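Zarklow Furniture Rental: Frequently Asked Questions
Revised March 2024
18 comments

What is the minimum rental term?
The minimum term is 60 days, counted from the delivery date on the contract. The maximum is 18 months. A new contract is required after that, and the items are inspected before it is issued.

Can I rent single items?
Yes. Single items and room sets are priced separately. A set must be delivered to one address and returned in one collection.

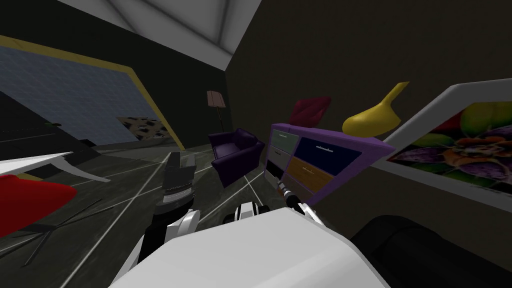 Purple armchair and dresser, dark floor with white grid lines.

What counts as normal wear?
Light surface marks, minor fading and slight flattening of seat cushions. Burns, pet damage, broken joints and missing hardware are charged at repair cost. Stains are charged only if standard cleaning does not remove them.

Do I need to measure before delivery?
Yes. Record the width and height of the entrance, the narrowest point of the stairs or hallway, and the interior of the elevator. For rooms with sloped ceilings, also record the height at the wall where each tall item will stand. If an item does not fit, the delivery fee is not refunded.
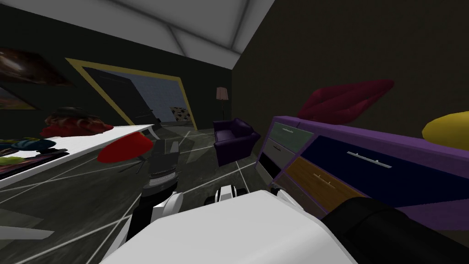 Can I move the furniture to another address?
Only with written approval. Send the new address and the floor number to Inês Vilela in Contracts. Moves handled by the customer are not covered by the damage waiver – this includes moves within the same building.

How should cabinets and dressers be prepared for collection?
Empty all drawers and shelves. Remove liners, hooks and adhesive labels. Wipe painted surfaces with a damp cloth and dry them at once. Do not use solvent or abrasive pads on colored finishes.

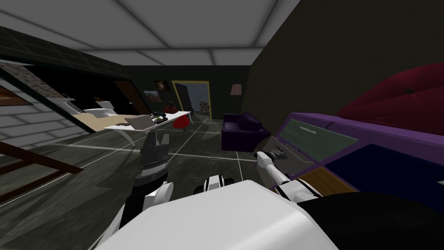 Leave doors and drawers closed but unlocked, with any keys taped inside the top drawer. Missing keys are charged per lock.

How do I dispute a charge?
Reply to the inspection report in writing and quote the contract number. Disputes are reviewed by Horácio Barreto. Charges under review are not collected until a decision is sent.

Was this page useful? 1,054 people said yes
© Zarklow | Contact | Rental terms | Back to top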